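Vellard recalls and complaints set: read me first

Last updated 11/4/25

Hello! This is my collection of product complaints about kitchen and food gadgets, mostly the self-heating, self-chilling and self-stirring sort. It started as a spreadsheet I kept for my own nosiness and then people kept asking for copies, so I tidied it up (a bit) and put it here.

What's in it

There are 1598 rows, one complaint per row. Each has the product type, what went wrong, what the buyer asked for and how it ended, if I know. The two big sources are the Orthorpe small claims summaries and the letters page archive from the Plascombe consumer newsletter. The Orthorpe rows are much cleaner. Plascombe letters ramble, and I've cut them down to a line or two in my own words.

Columns you'll trip over

"outcome" is blank in 72 rows. Blank means I couldn't find out, so please don't read it as a loss for the buyer. "maker_reply" is in days, except for the oldest Plascombe rows where it's in hours, so a 24 there is one day. I keep meaning to fix this!

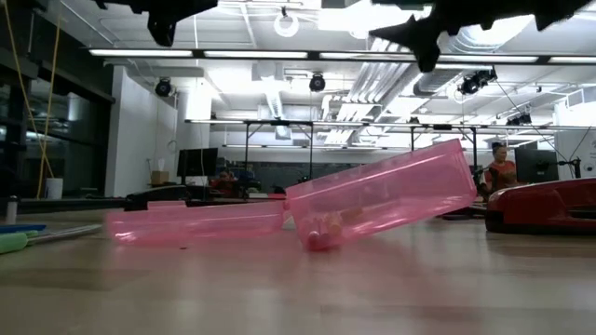
Two pink see-through containers on a wooden tabletop, one on its side and one tilted.

Storage tubs and lunch boxes went in during March. I wasn't sure they counted as gadgets, but the leaking lid arguments were too good to leave out. Filter on type = "tub" if you'd like them gone.

Known problems

Iturra changed its model names halfway through, so the same soup warmer can turn up under 2 names. I've merged the ones I was certain of. Dates before the Orthorpe rows begin are the date of printing and can lag the complaint by weeks.

Using it

Help yourself for anything non-commercial, and say where you got it. If you spot a duplicate, send me the row number and I'll sort it in the next version.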